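Sturketti Film Nights – Frequently Asked Questions

What is Sturketti?
A book-and-film club. We pick a novel or a short story that has been made into a movie, give everybody time to read it, and then watch the film together and talk about it. We started as a reading group and added the films later.

Do I have to read the book first?
No. About half the people at any screening have only seen the film, or have seen neither. We do ask readers not to give away the ending before the lights go down.

Where do you meet?
In the upstairs room at the Barbu, on the side street entrance. There is an elevator, but you have to ask for the key at the front desk. The room holds 31 people and we can't add chairs.

How do I book a seat?
Reply to the monthly email with your name and the number of seats you want. Seats are held until the film starts. If you can't come, please write back so that someone on the waiting list can have your place.

What time does it start?
Doors open at 6 and the film starts half an hour later. Long films start on time with no introduction. The talk afterward usually runs for an hour, and you can leave whenever you like.

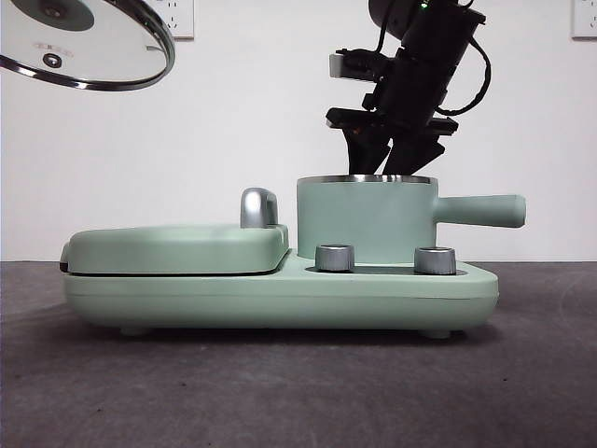

Can I bring food?
Yes, as long as it's quiet. Chips in a bowl are fine, chips in a bag are not. Hot drinks are sold downstairs until the film begins.

Who chooses the titles?
Members send in suggestions and Socorro Bermúdez puts together a short list of ones we can get a license to show. Then we vote by email. A title that loses can be suggested again the following year – "Unlow" lost twice before it was picked.

Why haven't you shown my favorite?
Usually the screening license. Some distributors don't deal with small clubs, and others charge more than we can cover. Eliseo Salinas handles the requests and can tell you where a particular title stands.

Do you show films with subtitles?
Often. All films in other languages are shown with English subtitles, never dubbed. For English-language films we turn captions on if anyone asks when booking.

Can I bring my kids?
It depends on the film. The rating is in the monthly email. The December screening is always a family title, and children don't need to have read anything.

Is there a blog?
Yes. Eskil Öberg writes up each screening, normally within a week or two. The posts discuss endings freely. If you'd like to write a guest review, keep it under 1,000 words and send it to him as plain text.

What does it cost?
Your first visit is free. After that we ask for a donation at the door, cash or card, and it goes toward the license and the room.

Page last updated July 2022.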